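Home | Services | Support Plans | Checklists | Contact

Filed under: Accounting Systems / Month-End Controls

Ledger Server and Workstation Inspection Checklist, Estville Office

Scope: Dramia accounting server, Druvetar payroll add-on, networked workstations, WAN link to the Bonsu warehouse. To be completed in August and again before year-end rollover. Mark each line Pass, Fail or N/A. Comments are required for every Fail.

SECTION A. SERVER AND COMPANY FILE

A1. Company file opens in single-user mode without error. PASS
A2. File verification utility run to completion. FAIL
Comment: Utility stopped on transaction 2966, a supplier credit with a missing tax code. Tax code restored from the paper copy and utility rerun. Second run finished clean. Recheck at next inspection.
A3. Free disk space at least twice the size of the company file. PASS
A4. Server clock matches domain time. PASS
A5. Antivirus exclusions cover the data folder and the Druvetar exchange folder. FAIL
Comment: Data folder excluded. Exchange folder was moved when payroll was upgraded and the exclusion still points to the old path. Corrected on site.

SECTION B. BACKUP AND RESTORE

B1. Nightly backup job enabled and logging. PASS
B2. Backup written to a second device. PASS
B3. Test restore opened on a machine other than the server. PASS
Comment: Trial balance on the restored copy agrees with live as of close of business.
B4. Backup copy held off site. FAIL
Comment: Copies are sent to Bonsu over the WAN, but the transfer log shows 4 incomplete jobs. The job starts at 6 p.m. and overlaps with warehouse stock posting. Move start time to 11 p.m. and review the log after one full month.
B5. Restore instructions printed and kept with the server. N/A
Comment: Held in the Dramia support folder by agreement.

SECTION C. ELECTRICAL AND STAFF AREA

C1. Server and network switch on battery backup. PASS
C2. Battery backup self-test passed. PASS
C3. No heating or kitchen appliance on the server circuit. PASS
Comment: Staff area outlets are on a separate breaker. Panel labels agree with the floor plan.
C4. Cords and plugs undamaged, no extension cords in permanent use. PASS
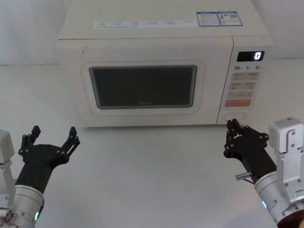

Microwave on white tabletop, stickers on top panel.

C5. Cable runs under desks secured and clear of chair casters. FAIL
Comment: Patch cable at the accounts payable desk is pinched by the drawer unit. Replace the cable and reroute it behind the desk.

SECTION D. USER ACCESS

D1. Each user has an individual login. FAIL
Comment: 2 receivables clerks share one login. The audit trail cannot separate their entries. License count allows another user, so no purchase is needed.
D2. Former employees disabled in both Dramia and Druvetar. PASS
D3. Administrator password changed within the current fiscal year. PASS
D4. Payroll access limited to approved roles. PASS
D5. Closed periods locked by password. FAIL
Comment: Prior year locked. Prior quarter open. Lock after the sales tax return is filed.

SECTION E. WORKSTATIONS AND WAN

E1. All 8 workstations on the same Dramia release. PASS
E2. Mapped drive reconnects after restart. PASS
E3. Remote session from Bonsu posts a test invoice and reverses it. PASS
Comment: Response was slow on the item list. The list includes inactive items. Suggest hiding these by default.
E4. Invoice and check forms print with correct alignment. PASS
E5. Local copies of the company file removed from desktops. FAIL
Comment: Old copy found on the front counter machine. Renamed and archived. Delete once the controller confirms that it contains no unposted entries.

OPEN ITEMS

A2, recheck only. B4, reschedule and monitor. C5, cable. D1, new login. D5, period lock. E5, delete archive copy.

Return the signed copy to the support desk. Open items carry forward to the next sheet under the same line numbers.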